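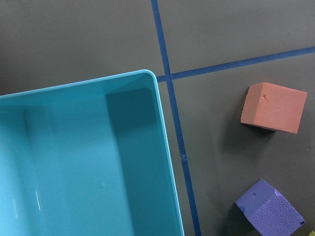

Issue 14, page 102

The Empty Bin
How one workroom learned to put things back

When I first came to the packing room at Mustier, I looked for the shelves. I thought a tidy place must have many shelves. What I found on the table was a turquoise plastic bin with nothing in it, and blue painter's tape on the dark gray surface. I asked when the bin would be filled. The answer was that it is filled and emptied all day, and that between two jobs it must be empty.

The room prepares sets of small parts for play schools and hobby shops. A set can contain foam cubes, cords, wooden pegs and cards. In May, the busiest month, 3000 sets leave the building. Before, everything was put in one large heap in the middle of the table, and people took from it with both hands. It was quick in the morning. By four in the afternoon there were always pieces missing and the others had gone to the floor.

The tape was the cheapest part of the change. One line goes along the side of the bin and another line crosses it near the corner of the bin, so the table is divided into sections. Two foam cubes can wait in their own section and they do not get mixed with anything. When the tape becomes scuffed, you pull it off and put a new piece. I like this very much, because a painted line would make everybody afraid to change the plan.

The bins were more discussed. The room tried gray ones from Funico, which were strong, but small dark parts were hard to find at the bottom. After that came a deep model from Plosar, and people with short arms complained. A bright, smooth floor is better for the eyes. One look is enough to know if a piece has stayed behind.

At the Villaseñor shop, where I went next, they use the same method for sewing supplies, with 6 bins on one long table. The tape there is yellow, and they change it every second month.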